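4. Entering a Household in the Waiting List Module

Complete this section after the agency profile has been saved. Kalell keeps one record per household, and each record must be linked to a housing program before it can receive a place on the list.

4.1 Creating the record

1. From the Intake menu, select New Household.
2. Enter the head of household first. Other members are added in step 4.
3. Select the current living situation. If the household is staying in a shelter, enter the shelter code in the second field.
4. Select Add Member for each additional person.
5. Press Save. The record number appears at the top of the form.

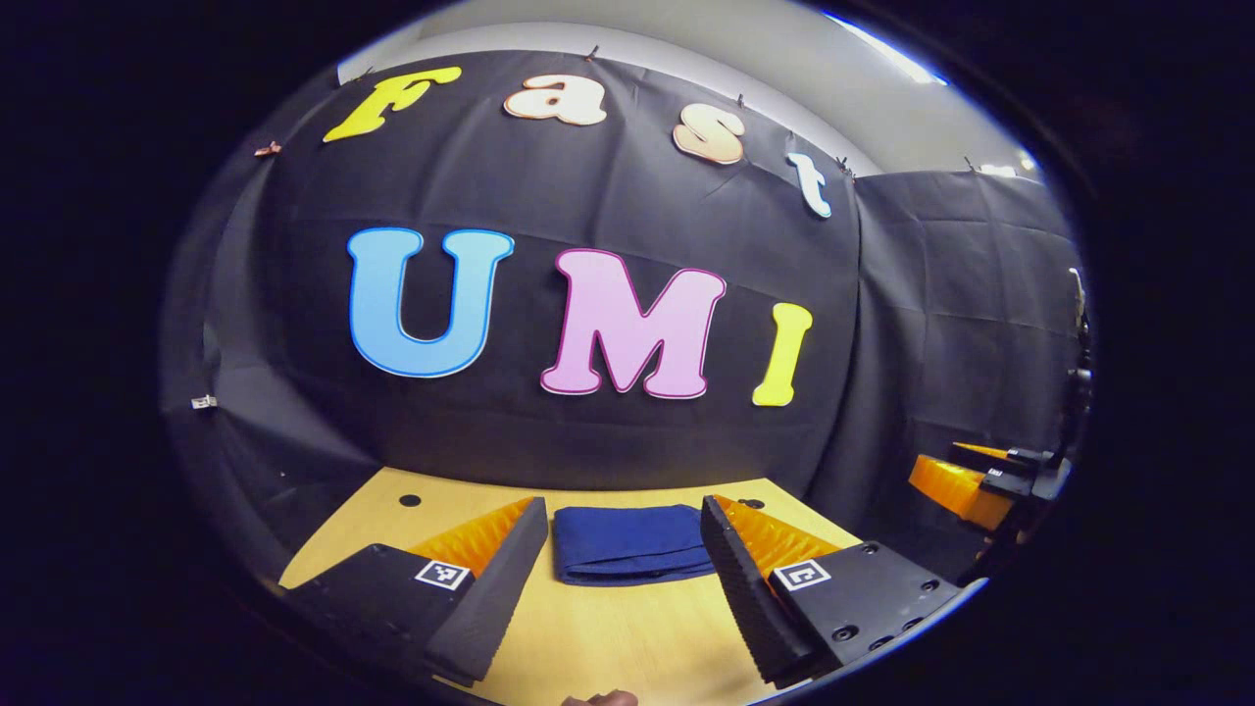
Note: Record numbers are assigned in order and are not reused. If the last saved record is 1,726, a deleted draft will still use up the next number.

4.2 Linking to a program

1. Open the saved record and select the Programs tab.
2. Choose Noridano (rental units) or Xie (units with on-site services). A household may be linked to both.
3. Enter the referral date and the name of the referring agency.
4. Press Link. The status changes from Draft to Waiting.

CAUTION: Changing the referral date after linking resets the household's place on the list. The earlier place cannot be restored from this screen. 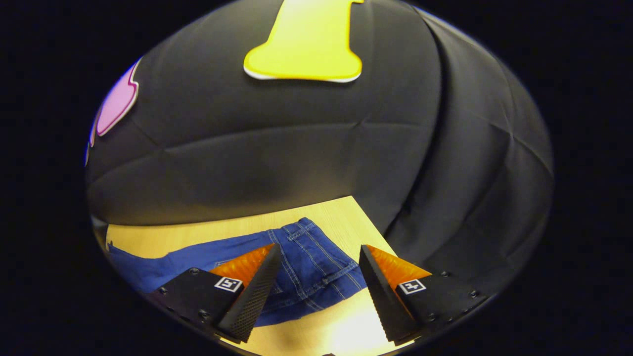
4.3 Attaching documents

1. Select Attach and choose a file. The limit is 10 files per record.
2. Assign a document type. Files without a type are left out of the monthly report.
3. Close the record so that other staff can edit it.

Note: An open record locks after 2 hours without activity. Unsaved entries are lost.

Related items
Setting up the agency profile
Moving a household between programs
Printing the monthly report
Importing records from Seltutex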